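Residency Diary – Entry for March 7, 2018

Erlow House Regional Archive, Visiting Fellow's Journal

Morning

The reading room opened at the usual hour and the second series of the Ustum shire correspondence was delivered to my desk shortly afterwards. The series comprises 1,826 letters, of which the greater part concerns the construction and maintenance of the branch railway between Ustum and Jeltska. The fellowship requires that a daily record be kept of material consulted, and this entry is submitted in accordance with that requirement.

Boxes 6 and 8 were examined before the midday closure. Box 6 holds the letters of the district engineer to the shire clerk, bound in the original tape and in fair condition. The engineer wrote in a small upright hand and was economical with paper, frequently turning the sheet and continuing across his earlier lines at a right angle. Progress was accordingly slow. The principal matter is the siting of the Jeltska platform, which the shire wished to have beside the flour mill and which the engineer wished to have on the higher ground to the north. Neither party gave way for two winters. A letter near the bottom of the box records that sleepers had already been unloaded at both locations.

Box 8 is of a different character. It contains petitions from residents, several of them signed by entire households, on the subject of the Sunday service. The petitioners at the Ustum end asked that trains should not run on the Sabbath. The petitioners at the Jeltska end asked for an additional train on the same day, in order that they might attend church at Ustum. The clerk's replies to both parties are identical in wording and commit the shire to nothing.

I draw attention to one petition in which the word "whistle" has been underlined on each occasion it appears. The author kept poultry beside the cutting. There is no reply on file, and the register of outward letters for that quarter has not survived.

Midday

The Archivist, Mr Raffaele De Luca, was good enough to discuss the condition of the plan drawers over lunch. He advised that the large linen-backed plans may be consulted in the map room on written application, and that the 3,899 glass negatives in the Ghasemi Collection remain closed to readers until rehousing has been completed. I had hoped to see the negatives this week, as the Ghasemi studio is understood to have held the contract for recording the bridgeworks. Application has been made for a later date. Mr De Luca did not offer an opinion as to its prospects.

A short walk was taken along the river afterwards. The old goods shed is let as a furniture store and the turntable pit has been filled and grassed over. The outline can still be made out where the grass dries off earlier than the rest. I paced it and found it smaller than the plans had led me to expect, though my pacing should not be relied upon.

Afternoon

The afternoon was given to the timetable drafts. There are three states of the first public timetable, each corrected in a different coloured ink, and the order in which they were prepared is not self-evident. The blue corrections presuppose the red in most columns. In the column for the mixed goods and passenger service, however, the reverse appears to be the case. My working view is that two clerks were correcting separate copies at the same time and that the printer received the wrong one. This would account for the complaint, read in February, from a passenger who waited at Jeltska for a train that the published table showed as departing before it had arrived.

A transcription of all three states has been commenced. The red copy is complete. The blue copy is complete as far as the Saturday supplement. The third, in pencil, will need better light than the reading room can provide after four o'clock, and I have requested a seat nearer the windows.

One minor correction to the previous entry should be noted. The locomotive described there as having been bought new was in fact acquired second-hand from a colliery, with its tender, and was repainted on arrival. The invoice for the paint is in Box 6.

Evening

Returned to the fellow's lodgings on foot. The accommodation is plain and sufficiently quiet – the road carries little traffic once the shops have closed – and the bedroom, with its lavender-purple sheet and its wall panel made to look like rough brick, has become familiar enough that I no longer reach for the light switch on the wrong side of the door. Supper was soup and toast. Notes from the morning were written up between seven and nine, and the references were checked against the finding aid. Two were found to have been transposed and were amended.

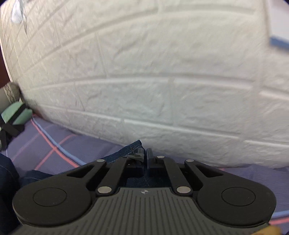 Matters Carried Forward

The written application for the linen-backed plans is to be lodged at the front desk before ten o'clock tomorrow.

Box 9 is to be requested in place of Box 7, which is with the conservator.

The pencil timetable is to be begun at the window seat, if that seat has been allocated.

An enquiry is to be sent to the Jeltska parish office concerning the burial register, in which the poultry keeper may be traceable by surname. The spelling on the petition is doubtful and both forms should be given.

Postage for the above is to be entered against the fellowship allowance.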